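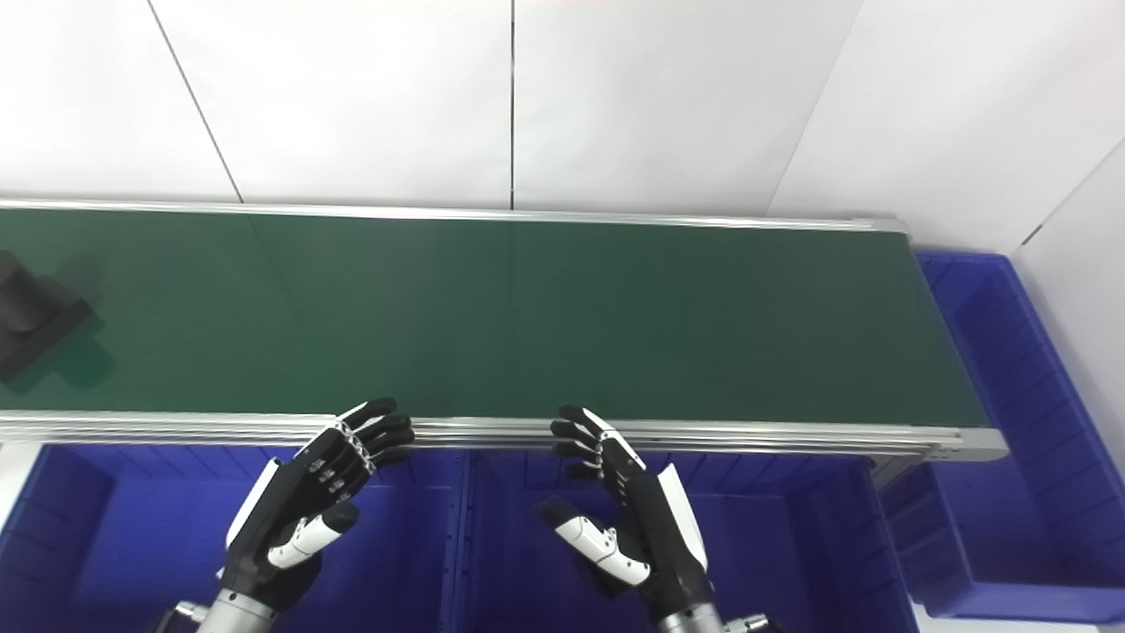 Green belt drifts to one side on long conveyor

Posted by plurthorpe_bench, Nov 8, 2024

Hello all. I have a long conveyor with a dark green matte belt and an aluminum profile frame. The belt is 700 mm wide. Since April it drifts slowly to the far rail, and now the edge starts to fray. I tightened the screw on that side two full turns, but I see no change. Should I tighten more, or must I buy a new belt? The shop in Skeltport asks 410 for one, without fitting.

ivanov_k
Please do not tighten more. First loosen both sides equally and check that the two end rollers are parallel. Measure from roller center to roller center on the left and on the right. On mine the difference was 3 mm and it was enough. Then turn only one screw, a quarter turn each time, and let the belt run some minutes before you touch it again. The belt moves toward the slack side. Also clean under the belt, old glue or dust on a roller makes the same problem.

Trollard
Buy new belt. Mine was bad after 33 months.

skelt_mart
I agree with the first reply. One more point: look if the frame stands level. My support leg was a little short and the whole frame was twisted.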